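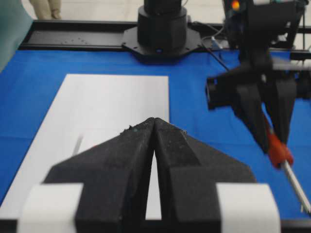

Rallgate depot disturbance

The Rallgate depot disturbance was an outbreak of civil disorder in Rallgate, the seat of Skilier County, on Jun 4, 2023. It began as a protest outside a freight depot run by the haulage company De Bruijn and led to arson, property damage, and a county curfew of 24 hours. Police arrested people both on the night and in the weeks that followed, most of the later arrests being made on the basis of video footage. The handling of that footage became the main legal issue in the cases that came to court.

Background

The De Bruijn depot stands on the eastern side of Rallgate, next to the residential district of Clorar. Trucks bound for the depot used Clorar Road, a two-lane street with houses on both sides. Residents had objected to night traffic since the depot opened, and the county had set limits on the hours at which heavy vehicles could use the road.

In March the county issued a variance that lifted those limits for a trial period. Notice of the variance was posted at the county offices but was not mailed to households. A petition against it was filed and was still awaiting a hearing when the disturbance took place.

A message circulated among residents stated that the county had already made the variance permanent. The message was false. Its source was not established, and no charge was brought in connection with it.

Course of events

The protest was held under a permit that covered the sidewalk on the north side of Clorar Road. The crowd moved into the roadway in the early evening and blocked the depot gate. Drivers were told by the company to remain in the yard with their engines off.

A section of the perimeter fence was pulled down after dark. People entered the yard, and 6 trailers were set on fire. The fire spread to a storage shed and to the rear wall of a house on the adjoining lot. The house was empty at the time. Fire crews were held at the junction of Clorar Road and the county highway until police had cleared a path, a delay that was later criticized in the county review.

Police declared the gathering an unlawful assembly and gave the order to disperse by loudspeaker. Defense attorneys argued in several cases that the order could not be heard at the eastern end of the street. The court accepted this point for two defendants and dismissed the charge of failure to disperse in both cases. Other charges against them were not affected.

Curfew

The curfew applied to Clorar and to the streets bordering the depot. Exceptions were made for medical staff, utility workers, and persons traveling to or from work with written proof of employment. It was lifted at the end of the stated period and was not renewed. Citations issued under the curfew order were handled as civil infractions.

Investigation

The Skilier County Sheriff's Office collected recordings from depot security cameras, doorbell cameras, and telephones. An online form was opened for the public to submit files. Each file was logged with the name of the person who supplied it, the device used, and the time at which it was received. Original files were stored apart from working copies. 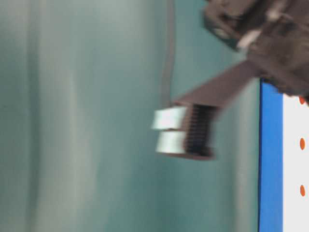

Identification from still frames was contested in most of the felony cases. Prosecutors relied on clothing, build, and carried objects, as few faces could be made out in the recordings taken after dark. The defense objected that motion blur made such comparisons unsafe. Horizontal blur of the kind visible on the gripper assembly, where the edges are smeared and the surfaces softened, removes fine detail such as stitching or lettering, while a broad shape like the flat, dark brown arm segment can still be followed along its slanting lower edge. The court adopted a similar distinction. Blurred frames were admitted to show the general shape and direction of an object, but could not be used alone to identify a person.

The ruling did not exclude blurred footage as a class. A frame could be used for identification if a second recording, made by a different device, showed the same person clearly and the two could be matched by time. Device clocks were checked against the depot's gate log, which recorded the time of each barrier movement.

Legal proceedings

Charges included arson, burglary, criminal mischief, and failure to disperse. Cases against 8 defendants went to trial in the county court. The remainder ended in pleas or were dismissed before trial. Defendants under the age of majority were referred to the juvenile division, and the records of those cases are sealed.

The owner of the damaged house brought a separate civil claim against De Bruijn, arguing that trailers had been parked closer to the lot line than the site plan allowed. The claim was settled and its terms were not made public.

County review

A review of the public response was ordered by the county board. Its findings dealt with the staging of fire crews, the range of the loudspeaker equipment, and the method used to announce traffic variances. The board adopted a rule that notice of any variance affecting a residential street must be mailed to each address on it. The variance for Clorar Road was withdrawn, and the earlier limits on truck hours were restored.

See also

Curfew
Unlawful assembly
Video evidence
Zoning variance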